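Endham Household Tasks Working Group
Minutes of the meeting held 18th March

Present: Tài Phí (chair), Hòa Vũ (minutes), representatives of Grundari and Dranon
Apologies: Bạch

1. Minutes of the previous meeting

Accepted with one correction. Under item 4, "dish sorting" should read "dish stacking".

2. Bottle clearing

Tài Phí reported on the clearing task. The arm is asked to take drink bottles off a table one at a time and place them in a bin. Over 200 attempts with single upright bottles, the success rate met the 80 percent threshold set by the group. Bottles lying down and touching each other remain below it, and the log shows two main faults: the fingers close on both bottles together, or one finger lands on the neighbor and pushes it away.

Hòa Vũ asked whether clear plastic was still a problem for the depth estimate. Tài Phí said it was. Labels help, as they give the system a surface to find, but the neck and shoulder of a clear bottle are often read as table. The pair under discussion was a green bottle with a dark green cap and a clear one with a white cap and a printed label, side by side and partly overlapping.

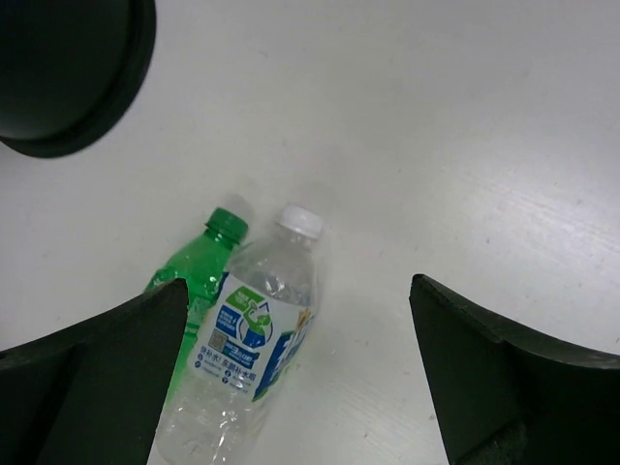
Grundari proposed nudging the bottles apart before any grasp. Dranon objected that a nudge adds a step and that round bottles may roll. It was agreed to test both methods on the same set of layouts.

Action: Tài Phí to run 500 attempts, split evenly between direct grasp and nudge first.

3. Towel folding

No change. Folding works from a flat start only. A towel taken from a pile still has to be spread by hand. The group does not regard this as a finished chore and will not list it as one.

4. Shop-floor restocking

Dranon stated that shelf facing with boxed goods is ready for a supervised trial. Soft packs are excluded. Hòa Vũ asked that operator interventions be logged separately from failures, as the last report combined them.

Action: Dranon to send the revised log format to Hòa Vũ.

5. Wording of the public summary

The draft says the system "can tidy a kitchen". Tài Phí considered this too broad. Agreed text: "can remove separate upright bottles from a table under supervision".

6. Next meeting

April, date to be confirmed by Hòa Vũ. Bottle results to be circulated beforehand.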